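3 shares · 2 comments

Bedroom set, morning. In before Riet and got the arm homed and the rack pulled closer to the bed. Masaru wants the garment task and the bed task run from the same room setup this month so that we stop rebuilding it between sessions. Agreed in principle. In practice the rack feet and the bed end are closer than I'd like and I've marked the limits in the set-up file.

Garment task first. The yellow shirt is still the standard item. It's slippery and it shows every pull in the fabric, so you can see what the fingers did to it. Grip is on the hanger and the hand stays low. Jolien asked again why we don't take it by the hook like a shop worker would. Answer is the rail: the knuckles need more clearance than the hook gives. Ruben has a drawing of a different finger pad that might get round this. Left it on his bench.
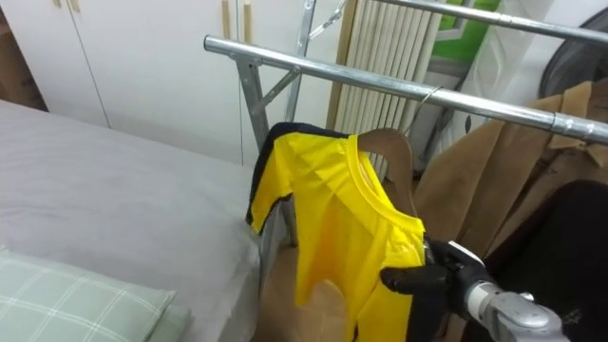

Vendham, February

Notes on the work itself, as Masaru asked all of us to write down what has changed since the machine came on to the housekeeping job.

Before, the Kendach contract was two people per room, one on the bed and one on clothes and floor. Riet did that for years at Van Acker's before she came here and she is the only one of us who has done it for a living. Her target there was 28 rooms a shift between the two of them. The plan from Kendach is one person and one machine, with the machine on hanging, pillows and fetching.

What Riet says, and I think she's right, is that the plan counts the wrong thing. Hanging a shirt is a few seconds for her. What wears people out is the bending and the sheet. We are automating the part that was already easy because it is the part we can do. She said this to Masaru on Sunday and he didn't argue. He wants it in the report, in her words.

The other change is in how the day goes. Jolien trained as an operator in the autumn and spends most of her shift with the controls, then goes back over the runs and tags them. She used to be on her feet all day. Now she has a sore neck in place of sore knees and has asked for a proper chair. I've put the request in. Arlo's hours have gone the other way. He does resets: shirt back, pillows back, sheet straightened, and again. 40 resets on a full day. It is housekeeping work, only it's the same bed each time. He finds it duller than the real thing and told me so.

We agreed to swap operator and reset every 2 hours. Started today. Jolien prefers it. Arlo is slow on the controls still but his placements are tidy.

Pillow task, afternoon. Two pillows, stacked, approach from the foot of the bed with the robot up on the pine boxes. Ruben knocked the boxes together from offcuts and they do the job, but check both are pushed up square before anyone powers the legs. Keep the cables on the floor away from the walking line, and that includes ours. I caught my foot on one mid-afternoon.
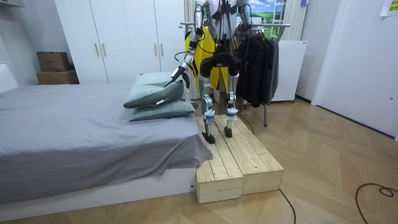
Written up by Arlo Brannigan, workshop

(Arlo from here. Jolien has the controls, so I've taken over the notes for the rest of the shift.)

Pillows. Logged 12 attempts. The upper edge of the top pillow is the best place to go in. Corners fold away from the gripper and you end up chasing them. If the top one is lying a bit crooked on the lower one, leave it crooked. People don't leave pillows straight and the runs are more use that way.

Riet watched the last few and showed us how she does it, one hand under and one on top, then a shake. We can't do the shake. Ruben thinks the shoulder could take it at low speed. Not trying that until he has checked the mounts.

On the swap: I'd like it kept. After a spell at the controls I reset differently, I leave the hanger turned a little so the next person gets a fair approach. Jolien noticed before I told her. Against that, the hand-over eats time, and the log needs a line for who was driving. Have added one.

Pay came up at tea. Operators are on a higher rate and resets are not. If we are both doing both, the rate should be the same. Masaru has taken it to Medach, who handle the contracts. No answer yet.

To do:
Finger pad drawing, Ruben
Chair, chase it
Spare hangers, same width as the present one
Tape down floor cable by the boxes
Riet's paragraph for the report, don't edit it

2 comments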